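# Teaching the arm to rebuild a PC: your questions

I'm Müzeyyen Saraç, and I do most of the demonstrations on the Grodik bench. I get the same emails over and over (I love them, keep sending them!), so I finally sat down and wrote the answers out.

### What is the Grodik task, in one breath?

Put a processor in its socket, put a hard drive in its tray, and leave the computer in one piece. I do it through the arm while everything gets recorded, and later Didia, our training code, tries to learn from what I did.

### Do you push the arm around by hand or drive it remotely?

Both, depending on the day. For big, slow moves I like grabbing the arm and walking it through the path, because you feel where it wants to go. For the small stuff I drive it remotely with the Stustis handles. My hand on the arm adds a wobble that I can't feel but the recording sure can.

### How is the bench laid out?

The tower goes on its side with the panel off, and the parts wait in a gray molded fixture to the left of it. The drive stands upright in its holder and the processor sits in its own little square recess. Before a run that starts from scratch, I open the socket lever and check that the retention frame is all the way up.

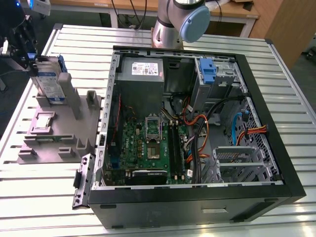 Then I bring the arm back to its start pose and take a breath. I'm serious about the breath. My first run after coffee is always jerky, and I usually throw it away.

### Why such an old-school desktop?

Room! A full tower gives the gripper space to come in at an angle, and the blue plastic on the drive hardware is easy to spot from the wrist camera. I tried a tiny office PC once and spent the whole afternoon bumping into its walls.

### How many demonstrations does it take?

I recorded 48 for the processor and 100 for the drive. You'd think the processor would need more, but the drive gave me way more trouble. There are cables near it, and they never lie the same way twice, so I wanted lots of examples of working around them.

### Do you tidy the cables first?

Nope, and people hate that answer. I close the loops that would snag a finger, and I leave the rest as it falls. When I tied everything down neatly, Didia learned a lovely clean motion that got lost the moment a wire drooped.

### Which part is hardest to show?

Lining up the drive. The processor is fussy, sure, but it's a straight-down move and you get a good view. With the drive you're coming in beside the blue bracket, the gripper blocks half of what you want to see, and the last bit is all feel. I slow way down there. If I've lost track of where my fingertips are, I stop and back out instead of wiggling.

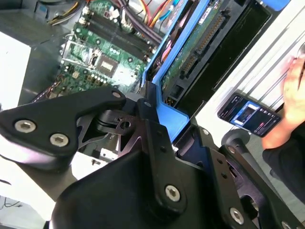

My other trick is to pause for 2 seconds before any contact. It looks silly on playback, but it gives me a clear spot to split the recording into "getting there" and "pushing," and those two get trained separately.

### Do you keep the bad runs?

Some of them. If I miss and recover nicely, that's gold and it stays in. If I drop something or bend my way out of a mess, it goes in a folder called Güneş (long story, it was the name of the first laptop we stored them on) and doesn't get used for training.

### How long can you do this before you get sloppy?

For me it's 9 runs, then a break. My shoulders go first, then my patience. If two people share the handles, swap at a break and write down who drove, since everybody has their own style and it shows up in the data.

### Can I practice without wrecking a good board?

Please do! Use a dead motherboard and a dead drive. Socket pins are so easy to bend, and I've bent plenty. Unplug the tower before you start, and keep your own fingers out of the case while the arm is live.

### Can I get the fixture files?

I'm still fixing the processor recess, which is a hair too tight on one side. The new version should be up in October. Email me if you want the current one and don't mind a little sanding.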